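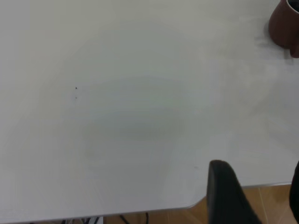 # Ruchti schafft die Kaffeekasse ab und bekommt ein Kassenproblem

**Ruchti.** Seit Dienstag kostet der Kaffee im Gemeindehaus von Ruchti nichts mehr. Das klingt nach einer guten Nachricht und war auch so gemeint. Beschlossen hat es der Gemeinderat nach einer Sitzung, die laut Protokoll um 19 Uhr begann und kurz vor Mitternacht endete, wobei der Neubau der Kanalisation in der unteren Bahnhofstraße ohne Wortmeldung durchging.

Gestritten wurde über eine Blechdose. Sie stand neben der Maschine im ersten Stock, hatte einen Schlitz im Deckel und galt als Einrichtung auf Vertrauensbasis. Wer einen Kaffee nahm, warf fünfzig Cent ein. Bei der jährlichen Prüfung im Mai stellte die Finanzabteilung fest, dass zwischen den verbrauchten Bohnen und den eingeworfenen Münzen eine Lücke von 221 Euro klaffte. Außerdem fanden sich in der Dose ein Knopf, zwei Einkaufswagenchips und ein Gutschein für eine Autowäsche, abgelaufen.

»Wir haben hier kein Diebstahlproblem, wir haben ein Kleingeldproblem«, sagte Amtsleiterin Domenica Mayrhofer auf Nachfrage. Die Leute zahlten eben mit Karte, und die Dose könne das nicht. Ob sie selbst immer eingeworfen habe? Mayrhofer verwies auf den Datenschutz.

Zunächst sah alles nach einer technischen Lösung aus. Die Firma Fliltico aus dem benachbarten Cidmont bot der Gemeinde ein System namens Melon an, bei dem sich Bedienstete per Chipkarte an der Kaffeemaschine anmelden und der Betrag vom Gehalt abgezogen wird. Sechs Monate Probebetrieb, danach 1.000 Euro im Jahr. Der Rat fand das zuerst modern und dann, nachdem jemand die beiden Beträge nebeneinander an die Tafel geschrieben hatte, etwas weniger modern.

Dazu kam der Personalrat. Eine Auswertung, wer wann wie viel Kaffee trinkt, sei mitbestimmungspflichtig, hieß es in einer vierseitigen Stellungnahme, die auch die Frage aufwarf, ob Entkoffeinierter gesondert zu erfassen wäre. Fliltico bot eine anonyme Variante an. Auf die Rückfrage, wie sich ein anonymer Kaffee vom Gehalt abziehen lasse, ging aus Cidmont bis Redaktionsschluss keine Antwort ein.

Den Durchbruch brachte Gemeinderat Petro Sirko, parteilos und nach eigener Auskunft Teetrinker. Er beantragte, den Kaffee einfach zu verschenken. Die Sitzung, in der man jetzt darüber rede, habe an Saalheizung und Sitzungsgeld bereits mehr gekostet als alles, was die Dose in zwei Jahren je hätte hergeben können. Der Antrag wurde mit 17 Stimmen angenommen, bei einer Enthaltung. Sie kam von Sirko selbst, der sich in Kaffeefragen für befangen hielt.

Damit hätte die Sache erledigt sein können. Am Mittwochmorgen meldete sich allerdings die Steuerberatung der Gemeinde mit dem Hinweis, man möge bitte klären, wer den kostenlosen Kaffee künftig trinke. Bedienstete seien das eine, Besucher des Meldeamts das andere und Ratsmitglieder ein dritter Fall, über den man gerne einmal telefonieren würde. Seither hängt an der Maschine ein Zettel, wonach das Angebot »bis auf Weiteres für den in Frage kommenden Personenkreis« gilt. Dieser ist über Nacht spürbar gewachsen. Im Meldeamt berichtet man von Bürgern, die ohne erkennbares Anliegen erscheinen und nach der Treppe in den ersten Stock fragen.

Auch gastronomisch regt sich Widerstand. Der Wirt der Bäckerei am Kirchplatz, der seinen Namen nicht in der Zeitung lesen will, spricht von Wettbewerbsverzerrung durch die öffentliche Hand. Er räumt ein, den Kaffee im Gemeindehaus probiert zu haben, und fühlt sich seither etwas ruhiger. Mayrhofer nennt das Getränk »ordnungsgemäß«. An der Sorte soll sich vorerst nichts ändern, der Liefervertrag läuft noch bis Jahresende, und eine Neuausschreibung will vor dem Sommer niemand anfassen.

Offen bleibt die Frage der Milch. Sie wurde bisher aus der Dose mitbezahlt, kommt im Beschluss aber nicht vor. Nach strenger Lesart ist der Kaffee in Ruchti also gratis und schwarz. Die Verwaltung behilft sich derzeit mit einer Packung Haltbarmilch, deren Herkunft im Haus unterschiedlich dargestellt wird. Sirko hat angekündigt, in der nächsten Sitzung einen Ergänzungsantrag einzubringen, und bittet um Verständnis, dass er den Zucker getrennt behandeln möchte.

Die Blechdose selbst ist inzwischen ins Fundbüro gewandert, mitsamt Knopf und Einkaufswagenchips. Wer einen Anspruch geltend machen will, kann das zu den üblichen Öffnungszeiten tun. Der Autowaschgutschein wurde nach Angaben der Gemeinde ordnungsgemäß vernichtet.

Die nächste öffentliche Sitzung beginnt wieder um 19 Uhr im großen Saal. Auf der Tagesordnung stehen der Winterdienst, die Friedhofsgebühren und unter Punkt sechs die »Heißgetränkeversorgung, Fortsetzung«. Für Zuhörer ist der Eintritt frei. Ob es Kaffee gibt, wird noch geprüft.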